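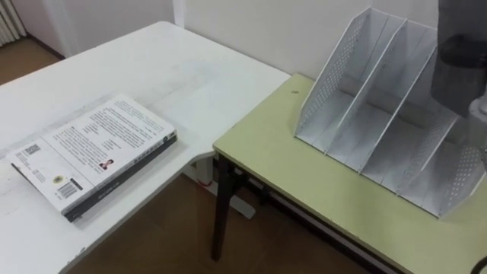
Book on the white desk, three-slot file holder on the green table.

I spent Thursday comparing two finger pads on the Costello arm, the stock Groltis and a softer one from Lusedia. The task is fixed: pick up a thick paperback from the desk and file it upright in a slot. Each set got 20 tries with the same controller gains.

The Groltis pads failed 6 times, mostly on the pick. The Lusedia pads failed 2 times, both at the slot entry – the pad gives under load and the book tilts.

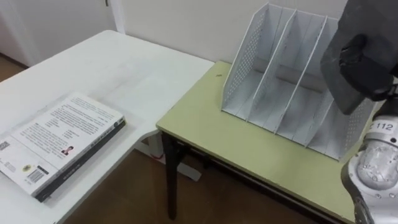 Gripper over the right side of the organizer, book face down on the table.

Closing speed made little difference below 100 mm/s. Wrist angle did, so I'm keeping that fixed for now. Next I'll rerun both sets with the Dristby controller and a lower approach height.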